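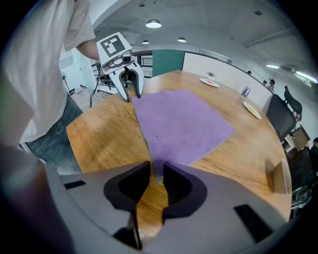

The second-hand household store Grirar in Brultdale will close its old rooms on Vasylenko Street after the winter and open again in May, in the former Tanitby dairy beside the railway crossing. The company announced the move this week to customers and to the town office. It sells used furniture, kitchen goods and home textiles, and tables are the part of the business which has grown the most. A wooden tabletop like the one in the photo, with space for a person to stand at the left side and do something with their hands, is what many customers ask for first, and the present store has no good place to show it. Larger tables are now kept on their side along the wall, and a buyer must ask the staff to put one on its legs before he can judge the height.

The store has worked on Vasylenko Street for eight years. It began with one front room and later rented the two rooms behind it, which are connected by a passage with a low step. The step has been a problem for as long as the store exists. Furniture has to be lifted over it, and people with a stroller or a wheelchair cannot reach the last room at all without help. In the dairy all the sales rooms are on one level and the door toward the yard is wide enough for a van to stop directly before it.

According to the store's own records, 1,996 pieces of furniture were sold during the last business year. Small goods such as plates, lamps and curtains are not included in this number. Chairs are the most common, followed by tables and then by shelves. Beds are sold only in small quantity, mostly because the old rooms have no space to put them together.

The building in the dairy yard has been empty for a long time. Tanitby made butter and soft cheese there and then moved its production out of town. The roof was repaired last summer by the owner of the property, but the heating is old, and the inspection of the chimney is not finished yet. Grirar says that the opening in May does not depend on the heating, and that a new system can be put in before the next cold season. The electric lines must be renewed in the front part. The floor will stay as it is, with the gray tiles from the time of the dairy, except near the loading door, where many are broken.

For the neighbors the main question is traffic. The road to the dairy is narrow and passes the railway crossing, where cars already wait in the morning. In the fall the town office sent a letter to 427 households on this side of the tracks and asked for their opinion. Most of the answers were in favor of the store, but many people wrote that they do not want vans to stop on the road with the engine running. The store has agreed that deliveries will be accepted only through the yard, and not before nine in the morning. A sign with the delivery hours will be placed at the corner.

There was also a question about parking. The yard can hold more cars than the customers of Vasylenko Street are used to, but in the first months one half of it will be needed for building material. Visitors are asked to use the lot behind the station on Saturdays, which is five minutes away on foot. The bus stops at the crossing, and the bus company has said that the timetable will remain the same.

What will change inside

In the new rooms the goods will be arranged by the room of the house they belong to. The store tried this in a small corner last spring, and the staff noticed that people stayed longer and bought things together, for example a table with the lamp that was standing on it. Until now all the lamps were in one place, all the chairs in another, and the textiles were in boxes under the window, where they were often overlooked.

The textiles will receive a room of their own, with shelves and a long counter. Towels, tablecloths and bed linen are brought to the store in large quantities, especially in January when people clean their closets. Everything is washed before it goes on sale, and pieces with holes or with stains that cannot be removed are cut into cleaning rags and sold in bundles. The prices will not be raised with the move. A bath towel in good condition costs a little more than a cup of coffee in the station café, and hand towels are cheaper.

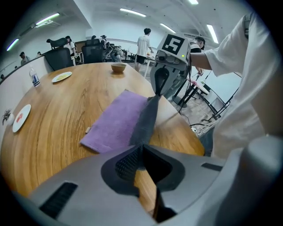
A folded purple towel on a round wooden table.

Round tables deserve a word here, as they are difficult to find second-hand in Brultdale. Families keep them, and when one comes in, it is usually sold within a few days. The store has a waiting list in a notebook next to the cash desk. Customers write down the size they need and are called when something suitable arrives. The notebook will move to the dairy together with everything else, and nobody who is already on the list has to write the name again.

A small workshop is planned at the back of the building. At the moment repairs are done in the yard on Vasylenko Street when the weather permits, and in winter only the most simple work is possible, such as gluing a loose chair leg. In the dairy there will be a room with a door that can be closed, so that sanding will not bring dust over the goods. Oil and wax for wooden surfaces will be sold at the desk, together with a printed sheet which explains how to use them. From the fall, customers will be able to bring their own furniture for repair, but the price list for this service is not ready.

Furniture donations

The store takes furniture in good and usable condition. Mattresses, refrigerators and broken upholstered sofas are not accepted, and this rule will stay the same after the move. Small items can be brought during opening hours without a call. For larger pieces it is necessary to call first, as the storage room is nearly full, and the store would like to have as little as possible to carry across the town in spring. Pick-up at home is offered inside the town limits for a fee, and it is free when the piece goes to the ground floor entrance of the owner's house before the van comes.

To make the move lighter, a sale will be held on Vasylenko Street in the last weeks before closing. Around 200 pieces of furniture will be offered at half price, most of them shelves, chairs and small cabinets. Tables are excluded from the sale. The exact days will be put in the store window and on the notice board at the town office. Payment is possible in cash or by card, and pieces that are paid can be left in the store for one week.

Gift cards bought for the holidays remain valid and can be used in both places. The store is closed between Christmas and New Year and opens again on the first working day of January, at ten in the morning. The rooms on Vasylenko Street will be given back to the landlord after the sale. It is not known yet who will rent them, but a bakery from outside the town has asked to see the front room.

Last updated: 23rd December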